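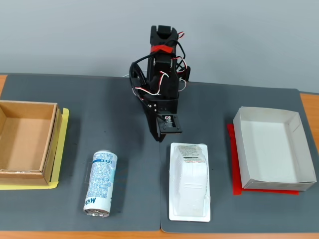 *The can with the blue "Milk" lettering, the white blister pack, and the box they go in.*

I have been meaning to write about the big cupboard sort-out since May, and it has taken me this long because every time I sat down to do it I found another shelf. You know how it goes. You open one door looking for the cinnamon, and two hours later you are on the floor surrounded by soup mix, reading the back of a packet you don't remember buying.

So, the milk can. I am very fond of it. The label is white with blue print, with Japanese characters up near the top and "Milk" in big blue letters, and I think it would look well on any shelf, which is probably why I have been so slow to let go of cans in general. My grandmother kept all of hers. She had buttons in one, string in another, and one full of keys that fit nothing in the house on Flatholm Road, and when I was small I was allowed to tip the buttons out on the rug on rainy afternoons. I can't look at a nice can without thinking of a rug covered in buttons.

The box rule came from a decluttering newsletter called Palto, which I signed up for in a weak moment and have grown to like. The idea is simple enough. You take one open cardboard box and you work on one small patch at a time, and anything you can't decide on within a minute or so goes in the box. Then you leave it alone for 16 days. If you haven't gone digging for something by then, you can probably live without it. (I went digging for the garlic press on day two. The garlic press is staying.)

I am particular about the box. It has to be low enough that I can see what's in it, and the corners need tape, because I once carried an untaped one down the back steps and I am still finding lentils. Mine has clear tape on the corners, and I put a yellow sheet under it, mostly because I like yellow and it makes the whole business feel a bit more cheerful.

The dark mat is the other thing I'd recommend. It covers most of the table, with only a border of that orange wood showing around the outside, and small things show up so well against it! White packaging especially. I used to lose little packs of this and that among the grain of the wood and the crumbs, and then I would sweep the lot into a drawer and call it tidy.

Blister packs are my real weakness, I'm afraid. They pile up in the bathroom cabinet and the kitchen drawer and, for some reason, the basket by the front door. I went through all of them over a couple of evenings with a pot of tea next to me and the Pinach choir record on - the one with the long bells at the end - and it was a lot more pleasant than it sounds. Anything out of date went in a bag to take back to Frandsen, our pharmacy on the corner, where they have a bin for it just inside the door.

I also weighed the paper recycling, which I know is a silly thing to do, but the luggage scale was right there in the drawer I was emptying. It came to roughly 385 ounces, nearly all of it instruction booklets. There was one for a bread machine we gave away before we moved here. There were two for the same kettle.

The spice shelf is next, and then the cupboard over the fridge, which I can only reach with the step stool and a certain amount of courage. If any of you have a good way of storing half-used bags of flour, please leave it in the comments - I have tried clothespins, rubber bands and those plastic clips, and there is still flour on everything up there.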